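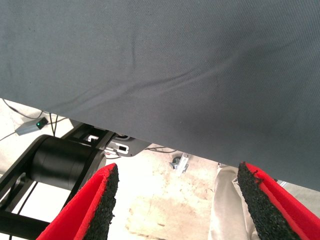

Thread time! I've spent most of July teaching a pair of robot arms to put gears on a plate, and people keep asking what "teaching" means when there's no code on my screen. So, a few posts on how we do it at Pleltov.

1/ You drive. I sit with a leader handle in each hand and the arms copy me. Every run gets saved with the camera views and the joint angles, and that recording is the lesson. My first evening I was so tense my shoulders hurt more than my pride (close call though).

2/ Pick the gear up square. I close the red fingers on the teeth, stop, and check on the wrist view that I can see right into the bore. If it's tipped much I put it down and grab again, because fixing it over the pin is misery.

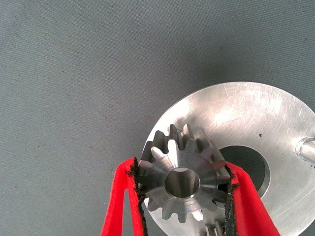 3/ Go slow near the plate, but don't freeze! Joelle Sayegh went through my first 50 runs and the policy had learned to hover, just like me. Long pauses are a habit you pass on. Now I do my thinking before I hit record.

4/ Change things up between runs. Slide the plate over a bit, turn it, start the gear from another spot on the cloth. Same gray cloth though, Elie Rizk would have my head if I swapped it mid-set.

5/ The bevel gear gets its own set of runs. Those slanted teeth give the pads less to hold, so I squeeze first, wait a beat, then lift. 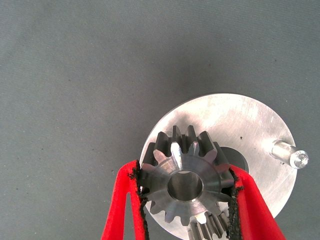 Do you keep the runs where you mess up?

We keep the ones where I miss and then recover, with a tag on them. If I drop the gear and have to reach in with my own hand, that run gets deleted.

6/ Two arms is where my brain melts. Left goes over the plate, right waits out of the way, and I always want to move both at once. Rania Atallah told me to say it out loud, "left, left, okay right," and yes I sound ridiculous, and yes my runs got cleaner.
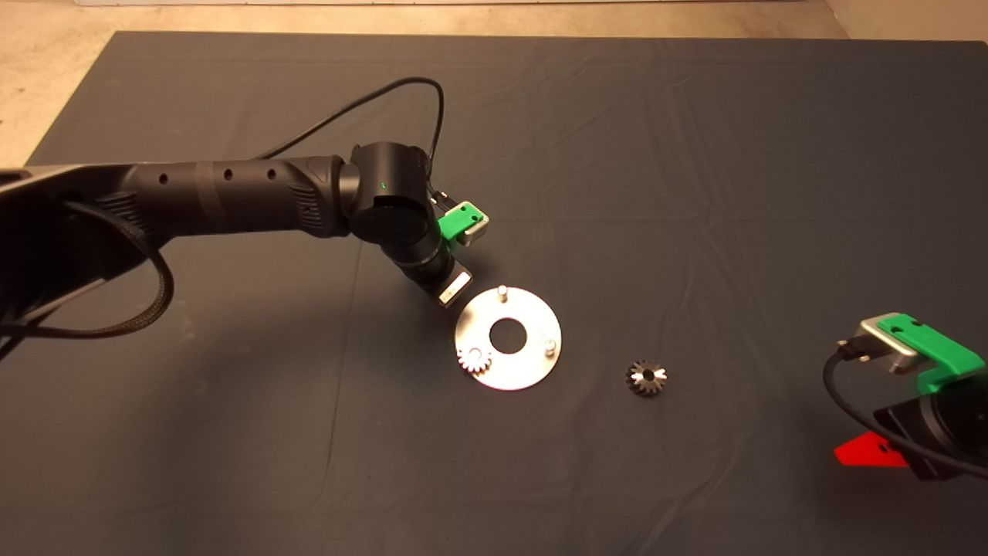 Watch your cables too, I snagged one twice on day one and lost a really nice run to it.

7/ The goal is 1,000 runs before we train the next one. I do 3 blocks a day with a proper break in between, and Shadi Karaki takes over when my hands get sloppy. More when we've got a policy to show you!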